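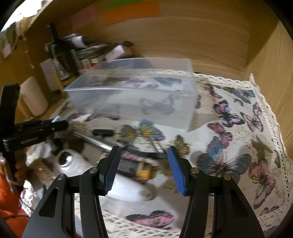
Sorting Small Tools by Gripper: Notes for the Home Workshop

June 23, 2025
By Radka Angelovski and Zlatko Živković, Urnton Household Methods Group

Over 40 sessions in May, the Gu study recorded 600 attempts to move small workshop items from a tabletop into a clear plastic box. Each attempt was made with a hand-held gripper, and the recordings were used to train a robot arm for the same task. Several findings apply to anyone setting up a similar work surface.

Spread the items out before starting. Of the failed attempts, 58 involved a strap or cable caught under another object. Coil cables and place them to one side.

Approach long rods across their width, near the middle. Rods taken by one end tended to swing and strike the box.

On a patterned cloth, the trained arm was slower to find small dark items - a plain mat is preferred for the first 300 attempts. Patterned cloths should be added later, as most homes have them.

Ribbed jaw pads should be wiped with a dry cloth between sessions. Oil from metal parts reduces grip.

Keep bottles and spray cans well back from the path of the hand.

The task list and scoring sheet are available from the Wotier office on request.

Contact | © 2025 Urnton Household Methods Group | Back to top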